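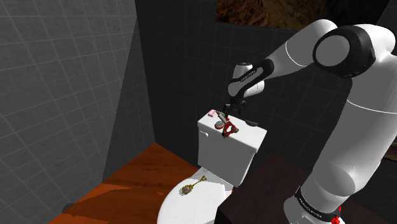
A robot arm reaches over a toilet in a computer-rendered bathroom.

The Mapmakers of Elville

I first heard the name Birutė Jaunzems in the back room of a used bookstore, where I was supposed to be buying a birthday present for my brother. Instead I bought a water-stained wartime map of a coastline I'd never heard of (sorry, Pete). In the bottom corner, in print so small I had to borrow the owner's glasses, it said "Elville Depot. Drawn B.J., checked C.R."

That sent me down a hole I still haven't climbed out of.

The Elville depot was an Army map unit set up in 1942 in an old shoe factory on the edge of town. Its job was to turn stacks of aerial photographs into maps that a tired lieutenant could read by flashlight. Over the next three years it turned out 414 sheets, and I've now held a good many of them. They're beautiful things! The contour lines have a slight wobble to them where somebody's hand got cold. There was one stove for the whole drafting floor, and it was at the wrong end.

B.J. was Birutė Jaunzems, who came to the depot from a surveying office and ran the drafting floor. C.R. was Carleen Ruawai, a math teacher who had never drawn a map in her life and was put in charge of checking everybody else's. You can guess how that went over.

Their memos to each other are kept in the Rebane papers, in eight boxes, and I spent most of last August with them. Jaunzems wrote fast and crossed things out. Ruawai typed, with wide margins, and numbered her paragraphs. In one exchange they argue for five days over the height of a single hill. Jaunzems had put it down from the shadows in a photograph. Ruawai worked out the sun angle for the hour on the camera log and decided the hill was too short. "Paragraph 3," she wrote. "I do not care how it looks."

Jaunzems wrote across the bottom, in pencil: "You would if you had to walk up it." Then she redrew the sheet.

I love that memo. I had a copy of it over my desk for months, until the tape gave out.

The depot's commanding officer was Major Reinaldo Mendonça, and the older accounts give him nearly all the credit. I went in ready to be annoyed with him and came out liking him quite a bit. He fought for better lamps. He fought for a second stove and lost. When a colonel wanted Ruawai moved to a typing pool, Mendonça answered with a two-line letter saying she couldn't be spared, and then apparently ignored every reply. The colonel sent several, each one longer than the last.

What he didn't do was draw or check maps, and the histories get a little vague there. Zane Krūmiņa, whose book Rosumwood is still the only full study of the unit, told me she read right past the initials herself for years. She had taken them for a printer's code. She started again from the sheets, one by one, and found Jaunzems's initials on 134 of them.

"I had to throw out two chapters," she said. "Good chapters, too."

Rosumwood, by the way, was the depot's code name for the landing beaches, and the staff weren't told what it meant. They drew the same stretch of sand at four different scales, with every wall and drainage ditch marked, and didn't know which country it was in. Place names were added somewhere else. Vija Jankauskaitė, a junior draftswoman who left a short typed memoir, wrote that she recognized "her" ditch in a newsreel after the war and stood up in the theater. The man behind her told her to sit down.

The unit closed in the fall of 1945. Jaunzems went back to surveying and spent years on the reservoir project at Ollska, where there's a road bend the locals say she put in to save an oak tree. I couldn't find any paper to back that up. Ruawai went back to teaching algebra. They sent each other a card every winter, and Ruawai kept numbering her paragraphs.

The shoe factory is apartments now. I walked over there on my last afternoon in town, with my stained map rolled up under my coat, and a woman coming out with her groceries asked if I was lost.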